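Cludbridge Repair and Reuse Project
Progress report to the Grímsdóttir Fund, second period

Sorry this is later than agreed. Figures first, then the rest.

Where we are

514 items through the door since the last report, against a target of 600 for the year. Mostly small electricals, lamps and toasters, a lot of clothes. Bikes down on last time, we think because of the weather. 155 items couldn't be fixed and went to the council recycling site. We've kept a list of why — missing parts is the main one, glued casings next.

Sessions ran as planned apart from two cancelled in June when the hall's heating and hot water were being replaced. Those weeks have been added on at the end, no extra cost to the grant.

Sewing table

Busiest part of the whole thing now. Zips, hems, school trousers. We bought a second machine out of the equipment line (quote and receipt attached) and it's booked solid from ten in the morning. Waiting times are still too long, people are leaving things and coming back the next session, which means labels, which means storage. Shelving is now up in the back corridor. Agreed with the hall, in writing.

Thread and needles cost more than budgeted. Overspend is small and we'd like to cover it from printing, where we are under.

Electrical testing

Tester recalibrated. Two more people have done the course with Pisudent and passed, so we can now test at every session and not just the long ones. Course certificates to follow, Pisudent are slow with the paperwork.

Still no luck with a lockable cupboard for the failed items. Using the old one from the kitchen for now, it doesn't shut properly.

Waste and tidying

Was a weak point in your feedback last time so we've put some effort in. Offcuts, dead batteries and general rubbish are now kept apart. Small lined bins are the answer for tabletops, big ones get in the way of chairs. Teal one with the open mouth and the little eyes is a favourite with the children. Batteries go in the sealed tub by the door and nowhere else.
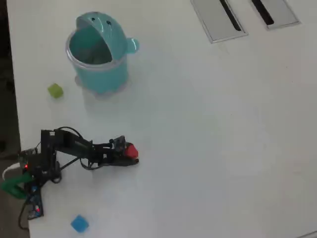 Schools work

Slower than we hoped. Two schools signed up, a third has gone quiet. The first school had a full afternoon on mending clothes and asked for another on taking apart old radios, which we are happy to do if we can find enough radios. Materials are written and have been through one round of changes. Too many words on the worksheets — teachers said so and they were right. Shorter versions being done now.

Publicity

200 leaflets printed, nearly all gone. Jurnano ran a short piece on their local page and we had a noticable jump in new faces for the two sessions after. Would like to do the same again in the autumn.

Money

Spend is on track overall. Hall hire exactly to budget. Equipment slightly under, even with the sewing machine. Consumables over, see above. Full sheet attached, please use the second tab, the first is an old verison.

What we need from you

A yes or no on moving the printing underspend to consumables.
Whether the extra two sessions need a formal change to the end date.
The new reporting form, if there is one. We've used last year's headings.

Next period

Clear the sewing backlog. Get the third school to answer one way or the other. Proper cupboard. Start talking to Cludbridge library about a tools shelf — early days, they like the idea but space is tight and they want to see our insurance first. Copy has gone over to them.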